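Nisurura Garden Direct
Customer Support: Published Case Notes

Reference: 1359
Subject: Discount code refused at checkout on mixed orders of bulbs and living trees
Category: Offers and vouchers
Status: Resolved
Case handler: Agathe Royer
Technical contact: Ionuț Crăciun

Reported problem

The customer, Mr Rinaldi, attempted to order 44 tulip bulbs and one potted Norway spruce using the seasonal code sent to him by email. The code was accepted when the bulbs were placed in the basket. Once the spruce was added, the discount was removed and the following message was shown: "This code cannot be used with your current basket." The terms printed in the email did not exclude trees.

The customer tried again in a second browser and obtained the same result. He then contacted Support by telephone and asked that the order be held at the advertised price until the matter had been looked into.

Initial checks

Support confirmed that the code was valid, had not expired and had not already been used on the account. The customer was asked to sign out, empty the basket and add the items again, beginning with the tree. The code was refused at once.

The same basket was then built on a test account with a different delivery address. The code was accepted. This suggested that the fault lay with the delivery details and the case was passed to the web team on Wednesday at 10.15.

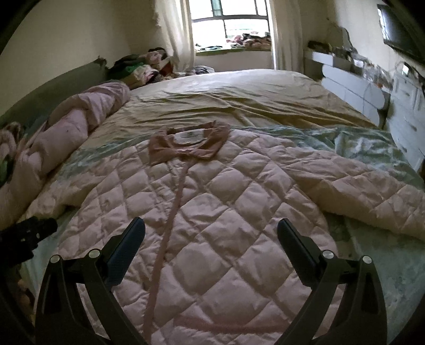

Reading time: 2 minutes

Findings of the web team

Living trees are sent from the Proddale nursery by a separate carrier, Safavi, while bulbs and seed are posted from the main warehouse. When a basket contains goods from both sites, the checkout divides it into two parcels and asks the Mitavex voucher service to approve the code for each.

The customer's postcode falls within an area where Safavi applies a surcharge to tall parcels. The surcharge was being entered as a product line, although it is a delivery cost. As the terms of the offer exclude delivery charges, the voucher service treated the line as an excluded product and refused the code for the whole basket.

Mr Crăciun reproduced the fault with three other postcodes in the surcharge area. Baskets containing only bulbs were not affected, nor were trees collected in person from Proddale.

Action taken

The surcharge has been moved to the delivery section of the basket. The change was tested by Renzo Rizzi on the staging site and released the same afternoon. A search of the order records found around 500 baskets in which a code had been refused for this reason. Customers who went on to pay the full price will receive the difference by refund to the original method of payment. No claim form is required.

Mr Rinaldi's order was placed by Support at the advertised price. He was informed by email and confirmed receipt.

Advice to customers

Customers who still see the message should remove the code, refresh the basket page and enter the code again. Baskets saved before the change may hold the old surcharge line. In such cases the tree should be removed and added once more.

The spruce and the bulbs will continue to arrive separately. Bulbs may be kept in a cool, dry place in their paper bags until planting. Trees should be unpacked on arrival and watered.

Further correspondence

A request was received from Evaristo Testa, a customer in the same area, asking whether the correction also covers gift vouchers. Gift vouchers are handled as a form of payment and were not affected by this fault.

Customers replying about this case are asked to quote reference 1359 in the subject line.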